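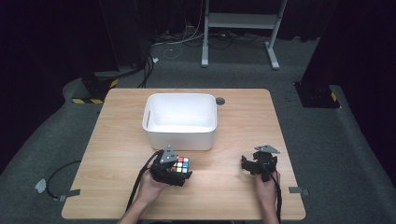 Temporal alignment and segmentation of two-handed gripper recordings
Project report, Perception and Control module
Mevorstead

1. Aim

The project set out to write software that turns raw recordings from a pair of hand-held grippers into clean training episodes for a bin-placing policy. The task is simple: pick up a Rubik's cube with one gripper and put it in a plastic bin. The difficulty lies in the timing. Each gripper reports its pose and its jaw opening on separate streams, and the head camera runs on its own clock. Earlier work at Mevorstead matched the streams by arrival time, and the resulting policy closed its jaws too early.

2. Software

The tool is called Mumitz. It is written in Python and has three stages, run in order from one configuration file.

Alignment. Jaw opening is compared with an estimate of finger separation taken from the images. The offset that gives the highest correlation is kept, and is computed once per recording. Drift within a recording was small enough to ignore.

Segmentation. An episode starts when either gripper leaves its rest pose and ends when both are back at rest. A grasp is marked where the jaw opening stops falling before it reaches its closed value - this separates a held object from an empty closure. Left and right grippers are treated the same way, and the hand that made the grasp is stored as a label.

Filtering. Episodes with gaps in the pose stream longer than 12 frames are dropped. Shorter gaps are filled by linear interpolation for position and by slerp for rotation.

3. Data

The full set held 1867 candidate episodes. After filtering, 989 remained. Most rejected episodes failed on pose gaps, usually where one gripper passed in front of the other. A smaller group failed because the bin was moved during the episode, which breaks the assumption of a fixed goal.

4. Results

The mean offset found by Mumitz was 39 ms, with the image stream behind the jaw stream. Retraining the policy on aligned data removed most of the early closures. Errors at release did not change. The Eder planner, used unmodified, still approaches the bin rim too low when the cube starts close to it.

5. Limitations

Segmentation relies on a clear rest pose. If the operator holds a gripper still above the table between attempts, two attempts are joined into one episode. A velocity threshold was tried and split slow grasps in half, so it was left switched off by default.

The finger separation estimate was tuned on a single object. It has not been tested on soft items, where the jaw opening keeps falling after contact.

6. Further work

The offset should be estimated in a sliding window for recordings longer than those used here. The Pallville recordings, made in March with an older driver, still need converting to the current pose format before they can be run through the tool.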